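Left arm losing its grip on the knobs - pads or cable?
Cell setup and upkeep, 16 replies

imdale_remo
Hi all. Two-arm cell on a bench at our place, both arms with parallel grippers. The job is dull: green knobs on the rod fixture, left arm handles the knobs, right arm looks after the blue bin. Since November the left one has been letting go early. I've cleaned the fingers, put the force up a notch and re-taught the pick 3 times. It's fine for a morning and then off it goes again.

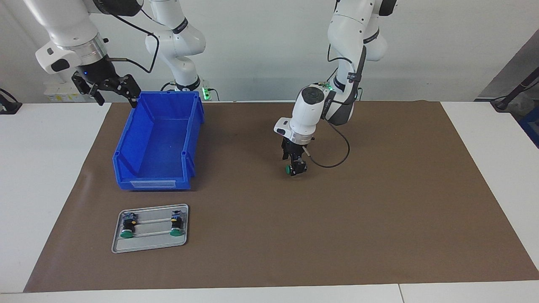

The tray isn't fixed down, by the way, it just sits on the mat. I keep meaning to make a stop for it. Log says 426 cycles between the last two drops, so it's not exactly constant, but it drives me up the wall.

Raimo T
Cable. I'd put money on it. You've got a big loop hanging off the left wrist and every time the wrist turns it gets a tug. Ours at Granell did the same and it was the plug working loose. Shorten the loop and clip it further up the forearm.

ghada_m
Don't shorten it too much!! I did that and pulled a connector clean out on the first full turn (my own fault, I'd only tested it slowly). And I don't think it's the cable anyway. A tray that can slide about on a mat is asking for trouble - you teach it in one spot, it creeps a bit, and then you're holding the knob by its edge.

Raimo T
It would miss the pick then, not drop it halfway.

ghada_m
Not with a round knob. It'll grab it off centre and squeeze it out later like a wet bar of soap. Seen it loads.

Hala S.
Bit of both? Tape round the tray corners costs nothing, so I'd do that first and leave the cable alone for a day. Change both and you won't know which one did it. And put the force back where it was, Remo.

imdale_remo
Fair enough. Tray is taped down and force is back to where it was. 98 cycles so far and no drops, which proves nothing yet. Raimo, I did wiggle the plug and it's got more play than I'd like, so I've ordered a new one as well.

Raimo T
Told you.

ghada_m
Hmm. Run it past 426 before you fit that plug, please.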